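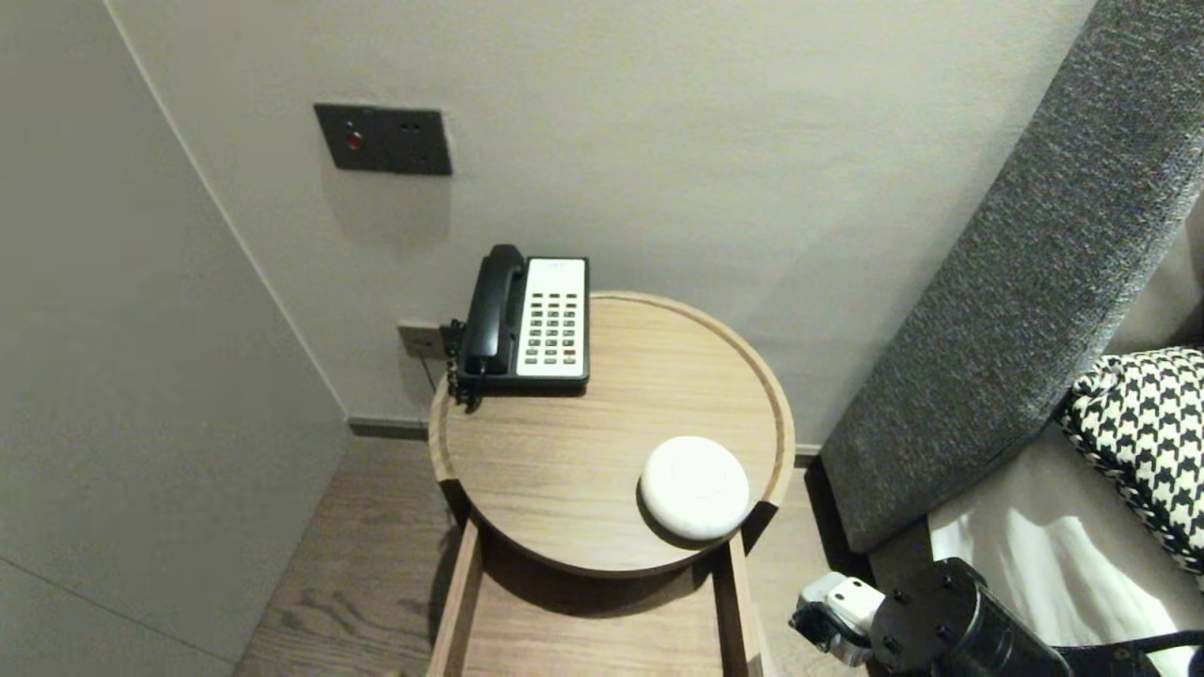 Section 4: Calling voters from home

Okay, so you've signed up to make calls for the Clullcombe town council race and you've got your login. I've done this for three cycles now, and most of the trouble people have comes in the first ten minutes, so I'll go slowly. Any phone will do, and my own favorite is still a corded desk phone with a coiled cord and rows of small buttons, sitting on a little round table by the bed. Cell phones are fine too! Just plug yours in first, as a shift runs 90 minutes and the battery goes faster than you'd think.

Before you start, have your list open in Grikau (that's the call sheet program, see Section 2) and something to write with.

1. Log in to Grikau and pick your precinct. If you live in Pemham, please pick a Clullcombe list anyway. The Pemham lists are for the folks who knock on doors.

2. Press Get Calls. You'll be given 80 names. The whole town file has more than 1,000 in it, but you only ever see your own batch.

3. Block your caller ID only if you really want to. People pick up less when it's blocked, in my experience, but it's your home number and your choice.

4. Dial the first name and let it ring 8 times. Older voters need time to get to the phone.

5. Say your first name, say you're a neighbor calling about the council election in October, and ask if it's an okay time. Then go to the script on the right side of the sheet.

6. Mark the result before you dial again. The choices are Yes, Leaning, No, Not Home and Wrong Number. I used to save them all up for the end and I made an awful mess of it.

Note: If someone asks where the candidate stands on the Major Street parking plan, read the answer on the sheet word for word. Please don't ad lib this one, even if you've been to all the meetings like I have.

Caution: When a person asks to be taken off the list, say thank you, hang up and check Do Not Call right then. That box can't be undone from your side, so look twice at which name you're on.

Caution: No calls after the cutoff time shown at the top of the sheet. Grikau won't stop you, it just turns the clock red.

7. When you're finished, press Return List. Any names you didn't reach go back in the pile for somebody else (no guilt, I hardly ever finish a batch).

If the sheet freezes, reload the page. Your marks are saved every time you press Next, so the most you can lose is one call. For problems with the login itself, go back to Section 1.

Last updated 15 August 2021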